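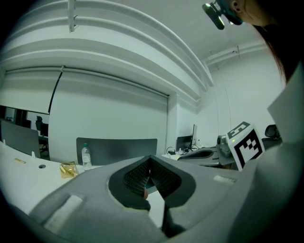

Sourdough for people with jobs
Speaker notes, Rutherford library evening series
5/7/20

Slide 1. Welcome
Say hi, check the sound, ask people to mute. Ask for a show of hands in the chat: who has a starter going right now? Who had one and lost it? (Read out a couple of the answers, they're always great.)

I've been baking bread at home for 14 years and I still run to the oven window like a kid. Tonight I want to get you to one good loaf that fits around a normal working day. Save the fancy scoring for later!

Slide 2. What a starter is
Flour, water, wild yeast, bacteria. Keep this short. People have read a lot of scary stuff about starters and I want them to relax. Mine lives in the back of the fridge in an old Podora pickle jar and gets fed when I remember.

Feeding: equal weights of starter, flour and water. Stir, lid on loosely, leave it on the counter till it's puffy and full of bubbles. If there's gray liquid on top, pour it off or stir it in, either is fine. Pink or orange streaks or fuzzy mold, throw it out and start again.

PAUSE for questions. Somebody will ask about tap water. Mine is straight from the tap in Cokel and the starter loves it.

Slide 3. The schedule
This is the heart of the talk, slow down.

Evening one: feed the starter before bed.
Morning: mix flour, water and starter before work, no kneading, just until there's no dry flour left. Salt goes in now too. Cover it and put it somewhere cool.
After work: two folds, half an hour apart. Shape it after dinner. Into the fridge overnight.
Next morning: bake while you shower and get dressed. The whole house smells amazing and you get to leave for work feeling like a genius.

Mention warm kitchens. In summer the dough will race, so use colder water and less starter. In December mine just sits there sulking and I let it go until bedtime.

Slide 4. Baking
Heavy pot with a lid, heated in the oven first. Lid on for the first part, then off until the crust is darker than you think it should be. Go darker! Pale crust is the most common thing I see and it's such an easy fix.

I pull mine when the middle reads 208 on the thermometer. The first loaf I ever made came out at 196 and it was gummy all the way through, and we ate every bit of it as toast.

Let it cool before cutting. I know. I know! At least an hour.

Slide 5. When it goes wrong
Flat and dense: the starter probably wasn't ready, give it a few more feeds.
Flat and sticky with a sour smell: went too long, shorten the daytime rise.
Big tunnel under the crust: look at your shaping, be a bit firmer.

Slide 6. Flour
Plain bread flour is perfect. The Tesia whole wheat from the mill shop is lovely if you swap in a small scoop, the flavor is so nutty. More water with whole wheat, it's thirsty.

Last slide. Questions
Leave this one up with the recipe on it. Remind them the handout is on the library page. Ask for loaf photos, including the ugly ones.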